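Explore Animals Space Machines Try It Teachers
Machines > Robots > How Robots Learn

How does a robot learn to tidy a chair?

You probably learned to put cushions on a chair by watching someone else do it. Many robots learn in a similar way. They need examples, and they need a lot more of them than you did.

An example is a recording of the job being done once. It has two parts. The first is what the cameras saw. The second is how the arms moved, written down as a long list of numbers. At the Ivska workshop, Samina Dogar and Danish Tanoli record examples with a robot that has two arms. The job is about cushions and a round brown chair.
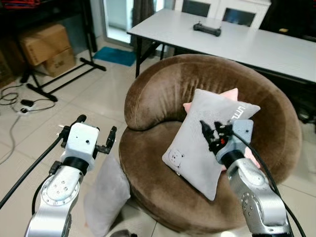 The gripper on the right arm is pressed against a gray pillow with a small bear face on it. 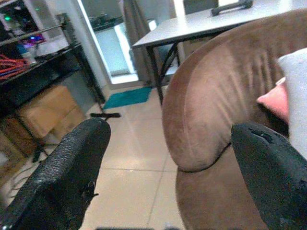
A camera near the gripper gets a much closer view, with the two black fingers in front.

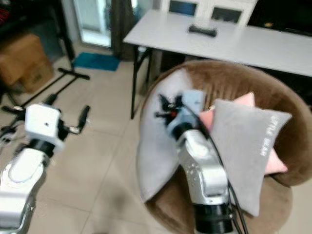
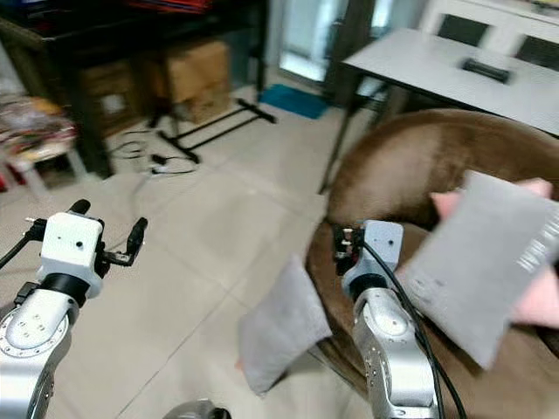
Why so many examples?

Cushions are soft. They bend, slide and lean in different ways, so no two tries look quite the same. If the robot saw just one example, it might only know what to do when every cushion was in exactly that spot.

Samina and Danish move things a little between tries. A cushion might start on the seat, or lean on the front of the chair. By January they had 3721 examples. Each one lasts around 15 seconds.

What happens next?

Danish checks the recordings. If a cushion was dropped, he marks that try so it can be sorted out later. Then a computer program goes through all the good ones. It looks for patterns that link what the cameras saw to how the arms moved.

After that, the robot tries the job by itself. If it keeps having trouble with one kind of start, Samina records more examples of that kind.

Try it yourself

Ask a friend to put 2 cushions on a chair 3 times. Watch their hands. Did they hold the cushions in the same place each time? Draw what changed.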